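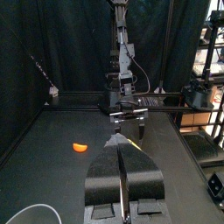
Istcombe Table Things
Data card and general readme, version 3

Summary

Istcombe is a collection of notes and pictures about small things on a black tabletop. The things are the sort that live at the back of a kitchen drawer or the bottom of a toy box: a cup, something orange and curved, something else. We have 2000 entries on paper and 1646 in the release. The difference is mostly Dezső's spelling.

What's in the folder

items.csv has one line per object, with a plain name, a color and a rough size class (fits in a fist, nearly fits in a fist, doesn't).
layouts.csv says which objects were put out together.
notes.txt is free text. Consolacion Maglaya wrote the useful parts.
old/ is old. Please leave it alone.

Naming the objects

We name things by what a person would call them when asking for them across a table. A cup is "cup," even if the box it came in said "tumbler." Curved orange things are "orange wedge" whether or not anybody could eat them. This rule took two meetings, and Kaiwen Xiao still files everything under "misc" when left alone. There were two Kaiwens on the project, so initials in the notes are KC and KX. A bare K is from before KX joined in March and means Kaiwen Cheng.

Colors come from a list of 24. If you want teal, it's under green. If you feel strongly about teal, write to Man-sik Sung, who also feels strongly about teal.

Table and background

The table is black and so is the cloth hung around it. Light things show up nicely. Dark things show up less nicely, and we own a lot of dark things. Clear plastic has its own flag in items.csv (see_through = 1), and the size class for those lines was checked by a second person after the first person measured a lid.
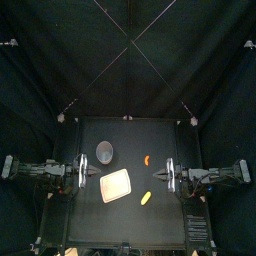

Should the clear cups be left out when sorting by color?
Keep them in and sort on the see_through flag first. Their color field says "none," and most spreadsheet programs will drop them in a heap at the bottom, where they're easy to find.

Known problems

1038 lines have a layout number and the rest don't. They were laid out too, but the sheet of paper went home in somebody's coat.
"Bayram" in the notes column is a shelf. "Prukus" is the shelf under it.
Several objects appear twice with different names. "Block" and "brick" are the same block.

Changes since version 2

Merged "mug" into "cup," over objections.
Removed a column called "nice?" that only Dezső Tóth had filled in. He had put "yes" throughout.
Fixed line endings again.

Last edited Tuesday, August 20, 2019. Corrections go to Consolacion, with the line number please.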